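July, 9:15 am

Third go at the weld yellow recipe and I think I finally like it! Used 40 g of dried weld from the Purkach batch, simmered low for an hour, then strained it twice (Senyo skipped the second straining last time and we got specks everywhere). pH paper is running out – order more.

Philomena wants the wool skeins premordanted overnight from now on. Fine by me, but then somebody has to fill the big pot before going home. 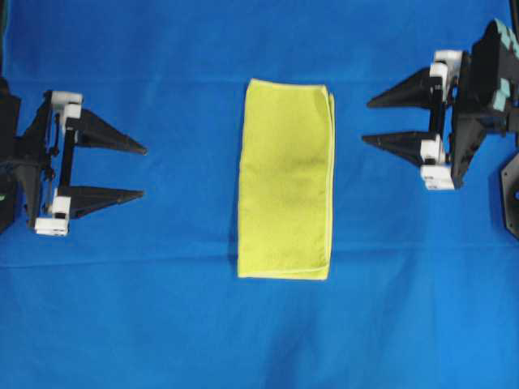 Yellow-green towel, folded, on the blue cloth.

Skein 147 came out paler than 188, same bath, same time. Maybe the Auer wool still has some grease in it? Will scour a spare one after lunch and try again with the leftover liquor. Also the lid on the small kettle is still wobbly, ask Senyo.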